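# Chala finally came out from under the porch (long, sorry)

**hirkulora_mom** - Aug 21, 2022

Hi everyone, I've been reading this board for ages and figured it was time I put our story down, partly for the folks who helped me back when I was posting in the strays section every other night.
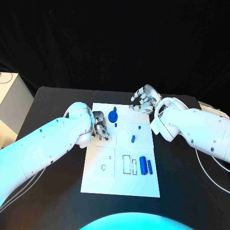 So, Chala is a brown hound mix, maybe seven years old, and she was left behind when the renters down our road in Idley moved out last November. The neighbors said she went back to that porch every single evening. I started leaving a bowl by the steps, then I started sitting on the bottom step with a blanket and a thermos, and for the longest time all I got was a nose and one eye. It took six weeks before she would eat with me sitting there, and another month before she let me touch her ear (just the one ear, the left one was off limits until spring!).

She's been in our house since March. She sleeps in the hallway where she can see both doors, she's scared of the broom, and she has decided my husband is acceptable as long as he's sitting down. My question is about the porch. The new owners are tearing it off, and she still pulls toward it on every walk. Do I let her go look at it one more time, or do I switch routes now and spare her?

---

**vullska**

Oh, I teared up at the part about the ear. Good for you for sticking it out through a winter like that.

I'd let her go look. Our old shepherd did the same thing with my mother-in-law's driveway, and once he'd had a good long sniff around and seen that the car wasn't coming, he started walking past it on his own. I think they need to check for themselves. Bring something really good, like chicken, and let her take as long as she wants.

---

**threelegsandatail**

I'm going to disagree with vullska, and I say this with love because she has talked me through two foster failures. Construction is a whole different thing from a quiet driveway. You've got saws, strangers, boards coming down, and a dog who already worries about a broom. If she slips her collar there, she'll run to the one spot she used to hide in, and now it's full of nails.

Change the route. She won't hold it against you.

---

**vullska**

That's a fair point about the nails and I should have thought of it. I didn't mean in the middle of a work day, though. I meant early, before the crew gets there, with a harness and a leash.

---

**threelegsandatail**

Early would be better. I'd still want two leashes, one on the harness and one on the collar. Mine backed out of a harness in a vet parking lot and I was out over three hours in the rain calling for her, so I may be a little touchy on the subject.

---

**oldbeaglefan**

Has she been scanned for a chip and do you have your own information on it? I know that's not what you asked, but if she's been living with you since March I'd want that squared away before you go anywhere near the old place. People do turn up again once a dog looks fat and happy.

As for the porch, I don't think dogs grieve over a building. I think she pulls that way because that's where the food bowl was. You might be giving her more of a story than she has in her head.

---

**hirkulora_mom**

oldbeaglefan, yes, she was scanned the first week. There was no chip, the county did its holding period, and she's ours on paper now with our phone number on the new one. The vet bill for the chip, her shots and two bad teeth came to $468 and I'd pay it again tomorrow.

You may be right about the bowl. But she doesn't pull toward our kitchen the way she pulls toward that porch, and she's had a lot more suppers in our kitchen by now! I don't know. I watched her wait there in the sleet, and I have a hard time calling that just a bowl.

---

**oldbeaglefan**

Well, you were there and I wasn't. Glad the paperwork is done.

---

**vullska**

Please tell us what you decide, and give her a scratch on whichever ear she's offering.

---

**hirkulora_mom**

We're going tomorrow before breakfast, two leashes, harness, and a bag of chicken. I talked to the new owner this afternoon and she said the crew doesn't start until later in the morning, and she offered to save us one of the steps if Chala wants it for the backyard. I said yes before she'd finished the sentence. My husband would like to know where exactly it's going to go.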